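Taking a group to a robot kitchen demonstration: is the simulator part worth the time?
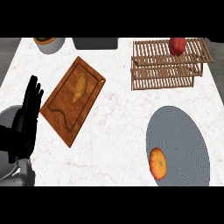 Rami Zein
Member, visit organiser for an adult evening class

Hello everybody. I organise outings for an adult learning class (English and basic computer skills, most of us came from other countries) and in February we are invited to the open day of Trivum. They have two sessions. In the morning it is the real arm in the workshop, and after lunch it is what they call the simulator session, where the kitchen counter is only inside the computer. The picture I put is from the material they sent me. One can see the arm with the black hand on the left, the bread on its board, a little pumpkin on a grey mat and a red pepper on the dish rack.

My group is 24 persons. Trivum says the simulator room takes 8 at one time, so we must go in turns and the others will wait in the hall. I have some doubts about this. My questions are the following.

First, will people without technical education understand something from a simulation, or will they think they look at a video game? Several of my learners are over 60 and they are coming mainly to see a machine which moves.

Second, is it possible to ask the presenter to do a certain task? For example I would like that they put the bread on the mat, because we have learned all these words in class and it would be nice to give the instruction in English.

Third, what do the waiting people do? The invitation does not say it.

I have written to the Trivum office but the reply was only the timetable again. If somebody visited them, or a similar place, I would be grateful for your experience. Thank you in advance and sorry for my long message.

Dönmez

Hello Rami, I was at this open day last year with my neighbour's club, a smaller group than yours.

The simulator session was better than I expected, but the first ten minutes are slow. The presenter starts with the arm standing still and talks about the joints and the coordinates. Our people began to look at their telephones. Then she gave the command and the hand went to the board, and everybody was looking again. So my advice is to write before and ask that they start with a movement and explain after. They agreed to do this for the group which came behind us, I heard it through the door.

About your second question, yes, you can ask. They have a list of tasks that are prepared and the presenter will choose the nearest one. If your task is not on the list, she can still try it, but it can fail, and you should tell your learners this in advance. With us the first try on the pumpkin was a failure. It rolled away from the fingers and stopped near the rack. She pressed a key and everything was back in its place in one second, and for me this was the moment when I understood why they use the computer for it. In the morning session, when the real arm dropped a cup, we waited a long time until a technician put the things again in order.

Looking at your picture, the counter has a big free space in the middle between the board and the mat. If you want the bread to go to the mat, your learners can practise the sentence "move it across the counter". We had the same kind of arrangement but with a bowl where you have the pumpkin.

For the older visitors: there are chairs only at the back wall, and from there the screen is small. Ask for 2 rows of chairs in front. They have them in the storage, one must only ask.

For the waiting I can't help much. We were few and went in all together.

Amitau

its fine, just go. bring a jacket, the hall is cold. parking is behind the building and the machine takes only coins

Drindar

I did not visit Trivum, but I have been with a similar group to another demonstration, so please take my answer with this limitation.

To the first question. My experience is that people understand a simulation well if they have seen the real machine before. You are lucky that your timetable has the real arm in the morning. I would not change this order even if the office proposes it. In our visit it was the opposite, and one gentleman asked until the end where the kitchen was located and if he could see it.

To the third question. With three turns the waiting is quite long, therefore I would prepare a sheet. Print your picture large and let the people who wait write short instructions for the arm, each one on a piece of paper. "Open the hand." "Pick up the pepper from the rack." "Put it beside the pumpkin." Afterwards they carry the papers inside and the presenter reads them. It is also a good exercise for prepositions. Please check with the office that you may print it, as some companies are strict with their pictures.

One more remark. Please ask if the sound will be on. Our simulation had no sound at all and a lady with weak eyesight could not follow anything until her daughter began to tell her what the arm was doing. For such a person you should plan a companion.

Rami Zein

Many thanks to all three. I called Trivum by telephone this time and they will put the chairs in front, and they agreed to begin with a movement. The bread to the mat is on their list. I may print the picture for the class. About the sound the man did not know, he will ask his colleague and call me back.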